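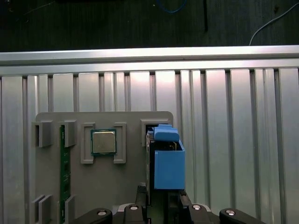 A robot that can carry a processor across a bench is still a long way from one that can be left alone with a tray of them, according to Golnar Sharifi. She told the Berkby site meeting that she would put the present system on second-life parts testing, with a person within reach, and on nothing else for the time being.

News > Industry > Automation

10th June
By Farhad Talebi

Her remarks came with the release of results from a bench trial at the Khosravi refurbishing works in Berkby, where old desktop machines are stripped, tested and rebuilt for resale. The trial, run with the integrator Irkinent, asked whether a robot arm could take over the handling of loose computer components between the strip-down bench and the test station. That work is now done by hand on every shift.

The parts are small, rigid and well documented, and they arrive in a limited range of shapes. On paper this makes them a good case for automation. In practice the job has stayed manual at Khosravi because the edges are thin, the contacts must not be touched, and the last few millimetres of travel into a slot are judged by feel.

Irkinent's approach was to fix the position of everything it could. Components are held on a grey plate with raised holders: upright slots for memory modules, facing brackets for a square processor, a stepped corner for bulkier items. The plate sits on a slotted aluminium bed. The gripper approaches with a small camera mounted near the fingers, which gives the controller a close view of the part and of the holder it is meant to enter.

In the main series the arm made 248 attempts to move a part from a holder to a target position and release it. Of these, 46 ended with an operator stepping in. The report puts most of the stoppages down to the placing stage. Picking up was the more reliable half of the task, and the processor in its brackets was the least troublesome part of the set. The lid gives a flat, regular surface and the gaps in the guides leave room for the fingers.

Memory modules were harder. A module gripped slightly off vertical will enter the top of a slot and then bind against the wall. The controller reads the rise in force and stops, as it should, but it has no good way of telling a bind from a properly seated edge. The operator then has to open the fingers, straighten the board and restart the cycle. Restarting took up to 7 minutes when the arm had also lost its reference position and had to be sent home first.

Plastic parts with latches gave mixed results. The fingers could close on a housing without difficulty if it was presented square. If it had been put down with a moving section standing proud, the camera tended to place the grip point too high. Irkinent has since added a check on the outline of the part before the fingers close, and says that the check has reduced the fault. It has not yet been tested on a full shift, and no figure was given.

Speed was not a target of the trial. The report does note that the arm was slower than a trained bench worker on every type of part, and that the gap was widest where the worker would normally use both hands. A fitter at Khosravi will steady the plate with one hand and turn the part with the other, often while looking at something else. The arm has one gripper and must put a part down to change its hold on it.

The cost of loading was also recorded. A person still has to fill the plate, and a badly filled plate accounted for a share of the stops. Staff on the early shift said they would sooner put the component straight into the test station than put it into a holder for a machine to collect. The report accepts the point. It suggests that the plate only pays for itself where the same parts must be tested repeatedly, or where the test takes long enough that a worker would otherwise be waiting beside it.

A similar exercise took place in March at the company's smaller Dencombe unit, with 2 arms working on packing and cable coiling. It was ended early. Cables changed shape each time they were lifted, and the software could not plan a grip quickly enough to keep up with the belt. Packing went better, as long as the cartons were already open. The Dencombe arms have been put into store, and the unit has gone back to hand packing.

The difference between the two sites is a fair summary of what such machines can do at present. Rigid parts in known positions can be handled with a moderate rate of failure. Soft, tangled or half-open things cannot, at least at a price a refurbisher would pay. This is also the reason household work remains out of reach for equipment of this type – a kitchen drawer holds more variation than the whole of the Berkby parts list, and there is no fixture plate in it.

Sharifi said the next step should be better sensing at the fingertips, ahead of any work on speed. The camera view is good on approach but is partly blocked once the fingers are around the part, just when the information is needed. She also asked for the holders to be given a wider lead-in at the mouth of each slot. That change needs no software and could be made on the existing plate design.

Khosravi has agreed to keep the cell in Berkby for a further period. It will be used on processors first, with memory modules brought back once the revised holders have been cut. Handling of latched plastic parts will stay with the bench staff. No posts are affected, and the company has not placed an order for a second cell.

Irkinent is to publish the force readings from the failed insertions, with the operator's notes beside each one. The notes are brief. The commonest entry is "board leaning, straightened by hand".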